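We need one more software person on Platon (come build the boring parts with me!)

Hi, I'm Kiran Saxena, and I look after the planning and perception code for Platon, our manipulation stack here in Bridton. There are 5 of us on the software side and we've been putting off hiring for far too long, mostly by telling each other that things would calm down after the next release. They didn't, so I'm writing this ad.

Platon takes demonstrations that people record by hand with a gripper and turns them into something an arm can follow. My half of it is the messy middle: getting a clean finger pose out of the wrist view, lining it up with the jaw width, and throwing away the stretches where tracking wandered off. We have 2000 demonstrations in the store right now, and 151 of them are sitting in a folder called "look at this later" (I named it, sorry). Shiny tabletops are my current headache. Glare confuses the tracker and the wood grain gives it all kinds of features it gets weirdly attached to.

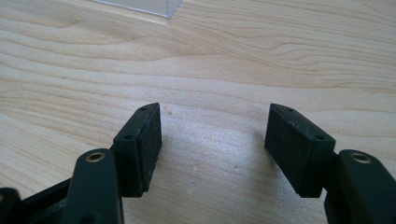

So what would you do all day? To start with, you'd own the replay tool. It works, but it takes forever to load, it drops the timestamps if you scrub backward, and the only person who understands the config file is Edmund Kołodziej, who wrote it in one weekend and would love to never open it again. After that it's pretty open. The grasp planner needs proper tests, the width calibration script should really be a real program, and I have a half-finished branch for spotting bad tracking automatically that I'd happily hand over - or work on together, if you like pairing.

You should be comfortable in Python and not scared of C++. It helps a lot if you've dealt with camera calibration, pose estimation or motion planning before, but I don't care much whether that was at a job, in school or in your garage. I do care that you write things down! Our controller code came over from an older project called Molness and half the comments are in-jokes.

It's full time and in person at least 3 days a week, because you'll want to hold the gripper and record stuff yourself when a bug makes no sense. We start late, we have one short meeting a day, and releases never go out on a Friday.

To apply, send me a resume and a few lines about a bug you enjoyed chasing. A link to code is great but optional. I'm reading everything myself and doing first calls in March, then there's a paid half day in the lab with Edmund and me. No whiteboard puzzles, I promise.

Posted Feb 21, 2025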